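Community Help > Simulation and robot learning > Methods

Policy closes the microwave in simulation but the score says failure in one third of the episodes

Posted by Glória Bastos in August
Tags: simulation, evaluation, success check, wrist view

Hello all. I am writing my first paper on robot learning and I have a result I can not explain. We train one policy on 300 demonstrations of kitchen tasks made in the Celden simulator, and after this we test it on kitchens it has not seen. My task for this chapter is "close the microwave door". In 918 test episodes the success is only 34 percent, but when I watch the replays by eye I would give a much better number.

One replay view from the gripper is below. The door front is large in the picture, the finger is low near the window, and I can not see any gap by the handle side.
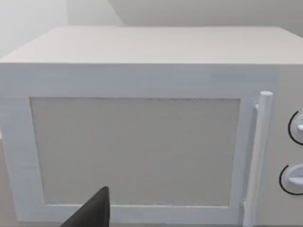 What I already checked

The door joint has the same limits in all kitchens. The seed is fixed. The policy gets the same image size in training and in test. I also repeated the test with 3 different checkpoints and the result almost does not change.

So my question is: do I have a bad policy, or do I have a bad success check? And how do I write about it in a correct way? My advisor wants one number in the table, but I am not comfortable to print a number that I do not believe.

Sorry for my English, and thank you for the patience.

2 replies

Clullivis

Watch the replays again, probably the door is open a little. Happened to me also. Make the threshold bigger and it will be fine.

Utura

I do not agree with making the threshold bigger before you know what it measures. If you change it after you have seen the results, the reviewer will ask why, and he is right to ask.

First, please do not judge "closed" from one view. From the front, a door that is open by a small angle looks the same as a closed one. Save the joint angle of the door at every step and draw it for the failed episodes. You will probably see one of these two cases:

The angle goes to zero and stays there. Then the policy did the job and the check is wrong. Look if the check also asks that the gripper is far from the door at the end. In my project this second condition was hidden in a parent class, and I lost many evenings with it.

The angle stops before zero. Then the policy really fails, and a longer episode can show you if it is only slow.

Second, test the check without any policy. Put the door at a known angle by script, move the gripper away, and call the function. We do this now for every task, also for the ones with small objects. The fork in the next view is from such a test - its pose is easy to read from the simulator state, and much harder to judge from the picture with this strong light behind it.

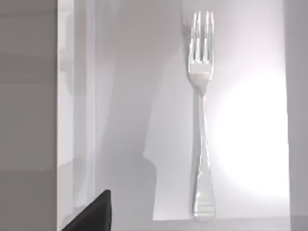
Reading time for this reply: 3 min

Third, about the table. I would print the original number, and next to it the number with the corrected check, and explain the difference in the text. Use the corrected check for all methods you compare, not for yours only. If you must have one number, take the corrected one and put the other in the appendix. Put also the final door angles in a small histogram. It costs you half of a column and it answers most of the questions.

Glória Bastos

Thank you Utura, the hidden condition was there! The gripper must be away from the handle at the last step, and my policy stays near the door after it closes it. I still have some episodes where the angle stops early, so both of your cases are present. I will run all the episodes again with the angle saved and write the new numbers in this thread.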